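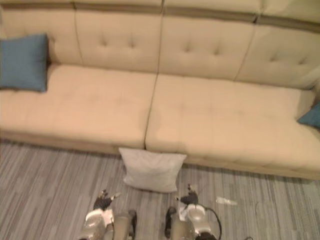
Sofa, settee or couch? Cream, with a tufted back.

Podham
A word list of what people call things at home

Podham is a free collection of everyday household words, gathered by asking people what they say and writing it down as they said it. It covers furniture, rooms, cupboards, crumbs, cold draughts, the end slice of a loaf and plenty more. If you have ever had a cheerful row over whether you sit on the settee or the sofa, you'll feel at home in these files!

Current release: 2024-12-14
Kept by: Apinya Thepsuriya
Licence: free to use, change and share, as long as you credit Podham

What's in it

The list comes as plain text files, one per topic, with tabs between the columns. Each row is one answer from one person. You get the word, the thing it was given for, where the speaker grew up, a broad age band, and a free note if they had more to say. The notes are my favourite part by a long way. Someone will answer "couch" and then add that their gran would have called it the settee, and that the settee was only for visitors, and suddenly you have a whole front room in your head.

Topics in this release:
seating
floors and rugs
kitchen drawers
bread and its parts
the cupboard under the stairs
rubbish and where it goes
bedtime
words used only for the cat

There are 8 topic files, plus places.txt, which holds the place names and their spellings. The bedtime file is still thin and I would love more for it.

How the words were gathered

The first round was done by post and in person in Gikmont, using a printed form of 60 prompts. Most prompts were a short sentence with a gap ("We all squashed up on the ____ to watch the film"). A gap works far better than a direct question. Ask someone what they call a thing and they start wondering what they ought to call it.

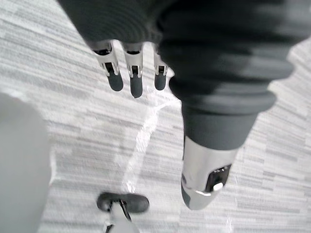 The second round went further afield and used the same prompts with a few cleared up. "Pass me the thing for the telly" had to stay exactly as it was, as the answers are glorious. Doofer, zapper, clicker, buttons, the box, the wand — one family had been saying "the Zeman" for years, after a shop they once bought a television from, and nobody under thirty in the house knew why.

Spelling is left as given. If a person wrote "pouffe" and their neighbour wrote "poof", you'll find both, joined by a shared number in the group column. Please don't tidy these up in your own copy and send it back as a fix. The spread of spellings is half the fun, and it tells you a lot about which words people have heard many times and hardly ever seen written.

Getting started

Unpack the folder and open any file in a spreadsheet. Set the separator to tab and the text type to UTF-8. For something quicker, the little search tool Detska reads the folder as it is and lets you look up a word and see every place it was given. Type "setee" and it will still find "settee", bless it.

Things to know before you use it

People chose to take part, so the list leans towards people who like words. Younger speakers are fewer than I'd want. Where a person moved as a child, the place column holds where they lived at the age of 4 and any later homes go in the note.

Please don't use the counts to say that a word is dying out. A word can be missing from a town simply through who happened to fill in the form.

Names of people, streets and pets were taken out of the notes, apart from pet names that are also the word in question. (There is a footstool called Kevin. Kevin stays.)

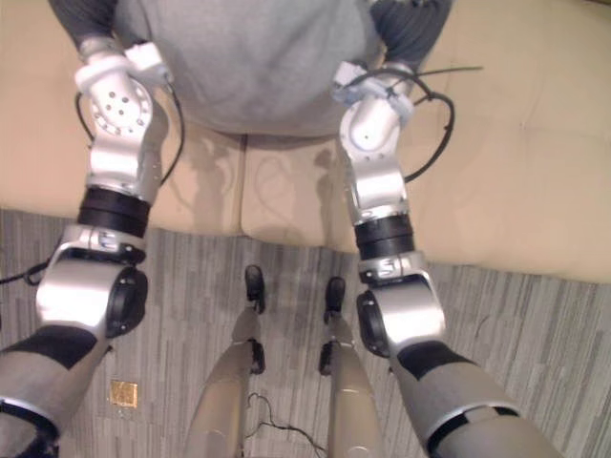 On the beige couch, with a grey striped carpet underfoot.

Adding your own words

Yes please! Fill in the blank form in the forms folder and send it to the address in contact.txt. Answer quickly and don't look anything up. Two people in one house should fill in separate forms, even if they swear they say the same things.

Corrections are very welcome too, above all for place names. Give the file name and the row number and I'll look at it in the next batch.

Next release

Planned for April, with a new topic on weather seen through a window, and a much fatter bedtime file if enough forms come in.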